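Jutstead Completes First Two-Arm Tabletop Collection for Grillard Learning System

EKIRSKA, July — Jutstead has completed the first collection phase for Grillard, its learning system for two-arm manipulation. The phase produced 3,583 accepted demonstrations of tabletop sorting and placing tasks, recorded at the company's Ekirska site over 14 weeks.

Each demonstration is a single continuous recording of an operator guiding both arms through one task. The record contains joint positions, gripper opening and camera video, stored on a common clock at 30 samples per second. A written instruction is attached to every recording before it enters the training set.

The tasks in this phase use toy food, plates and cutting boards. Object positions are changed between recordings so that the system does not learn a fixed layout. Plate color is used in many of the instructions, as in "put the apple on the pink plate," and the choice of arm is left to the operator unless the instruction names one.
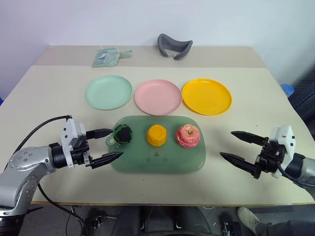

The left gripper at a dark green toy food item during a placing task, with three empty plates behind the cutting board.

A further 969 recordings were rejected during review and are not included in the accepted total. The most common grounds were missing video samples, an instruction that did not match the motion, and contact between the two arms. Recordings in which an item was dropped and then picked up again were kept and labeled separately — Grillard uses them to train recovery behavior.

"The earlier set was almost entirely one-arm work, and the model showed it," said Unathi Joubert, who leads data collection at Jutstead. "It would reach across the table with the wrong arm and block its own camera. We wrote the new task list to give both sides of the workspace comparable coverage."

Review was carried out in Zulu, the company's internal annotation tool. Zulu plays back the camera video alongside the joint data and marks the start and end of each grasp. Reviewers can correct those marks by hand, and both versions are retained.

Training on the accepted set has started. Jutstead will evaluate the resulting model on object layouts withheld from collection, using the same arms and grippers. The second collection phase will add soft packaging and handovers between arms.

About Jutstead
Jutstead develops data collection and training software for robotic manipulation. The company is based in Ekirska.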